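差出人: リユース自動化メーリングリスト 世話役
件名: Re: [reuse-auto 509] Skeledora公開デモの件

リユース自動化MLの皆さま

先月の投稿への返信という形で、Skeledoraの公開デモを見学してきた内容を報告します。元の投稿を引用しておきます。

> [reuse-auto 502] への補足です。
> 9月にPlikbergの作業場で、解体・再組立てセルSkeledoraの公開デモがあるそうです。
> 内容は、使用済みデスクトップとサーバーのCPUの扱いが中心と聞いています。
> 当方は都合がつかず参加できません。行かれる方がいたら、次の点を見てきていただけると助かります。
>
> 1. CPUを置く治具の形。市販品か、自作か。
> 2. ソケットに対してどの角度でCPUを持っていくか。
> 3. 筐体を立てたまま作業するのか、寝かせるのか。
> 4. 失敗したときに人が入る手順。
>
> うちではBravoのセルで同じことをやろうとして、ピンの曲がりで止まっています。
> 他所の治具の考え方が知りたいです。

受付は午後1時、デモの開始は1時半でした。会場はPlikbergの建物の1階で、最寄り駅からはバスになります。参加費は資料代込みで949円、現金のみでした。資料はA4で、セルの配置図と作業の流れが載っています。配布はその場限りとのことなので、ここには添付しません。

写真を3枚載せます。
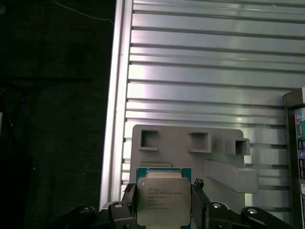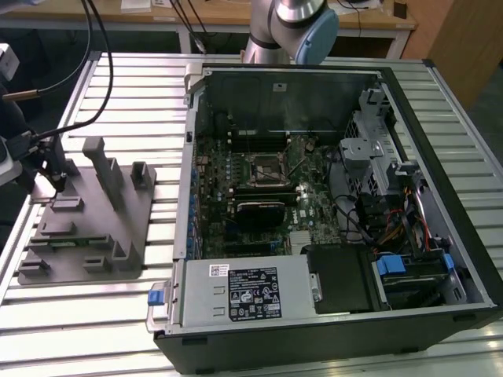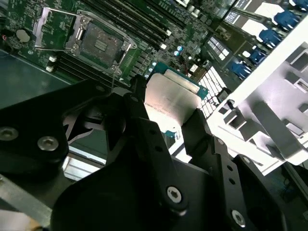 投稿: reuse-auto世話役(Drikcombe在住)
通し番号: 509
分類: 見学報告

以下、質問の順に書きます。

1. 治具について
灰色の樹脂の板に、角穴やブロックを付けたものです。説明員の方によると、自分たちで設計して3Dプリンターで出しているそうで、市販品ではありません。1枚目でCPUの後ろに見えているのが立てて使う板、2枚目で筐体の左に平置きされているのが別の板です。2枚目の板には背の高い柱と低いブロックがあり、手前側の溝付きの受けに小さな緑色の基板が1枚寝かせてあります。寸法は機種を追加するたびに直していて、今の版になるまでに何度も作り直したと聞きました。図面の公開予定については「未定」という返事です。

Bravoの治具との違いで気になったのは、CPUを立てた状態で扱う点です。1枚目のように、左右の縁を指で挟み、ヒートスプレッダの面には指をかけません。表面の印字も読める向きになります。このCPUはIntel Xeonで、型番はE5-1630V3のように読めますが、細かい行までは写真では読み取れません。
うちは上から吸着する方式なので、そのままでは参考にならないかもしれません。ただ、縁だけを挟むなら基板の厚みのばらつきをどう吸収しているのかは知りたいところです。質問しましたが、指の先端の形状で対応しているという説明までで、詳しくは聞けませんでした。

2. 角度について
3枚目がサーバー側の基板です。ソケットは空で、ロードプレートとレバーが開いています。CPUは傾いた状態で、上側の縁がソケットの方を向いています。説明では、いったん傾けて近づけ、ソケットの直上で水平に直してから下ろすとのことでした。最初から水平で入ると、指がメモリスロットに当たる機種があるためだそうです。3枚目の基板もソケットの両側にメモリスロットがあり、余裕は大きくなさそうでした。

下ろす直前に速度を落とし、接触を検知したら一度止まる設定になっています。しきい値は教えてもらえませんでした。ピンの曲がりについては、開発の初期にはかなり出たそうです。対策として挙げていたのは、治具から取るたびに手首のカメラで縁の位置を測り直すことと、指のゴムの交換時期を決めておくことの二つです。交換の目安は200回でした。

3. 筐体の向き
デスクトップは寝かせて使います。側板を外し、開いた面を上に向けてアルミの台に載せる方式です。2枚目の機体は基板にDellのロゴがあり、電源、ドライブの受け、配線は付いたままです。ソケットは空で、金具が見えています。側板を外すところと台に載せるところは人の作業で、自動化の対象には入れていません。ここは割り切っているという説明でした。

電源まわりのケーブルの束をどうするかは、会場でも質問が出ていました。今は人が先に寄せておくそうです。留め具を付ける案もあるが、機種ごとに配線が違うので後回しとのこと。うちでも同じところで手が止まっているので、事情はよく分かります。

4. 人が入る手順
非常停止とは別に、操作盤に「保持のまま停止」があります。CPUを挟んだ状態で止まり、人が受け皿を下に添えてから指を開く操作をします。復帰は治具の位置からのやり直しのみで、途中からの再開はできません。安全側に振った作りだと思います。実演中の停止は1回あり、原因は照明の映り込みとの説明でした。金属面が光るので、カーテンの開け閉めでも条件が変わるそうです。

そのほか
・動画撮影は不可、写真は可でした。
・サーバーの機種名は聞きそびれました。分かる方がいれば教えてください。
・グリスの除去は別工程で、今回は見られませんでした。
・次回の公開は未定。決まり次第、Plikbergの掲示に出るそうです。

Drikcombeの勉強会でも、この内容を短く報告するつもりです。治具の受けの深さなど、追加で確認したいことがあれば、このスレッドに書いてください。まとめて先方に問い合わせます。返事は来月になると思います。

以上です。

--
reuse-auto メーリングリスト
配信停止は件名に「停止」と書いて世話役まで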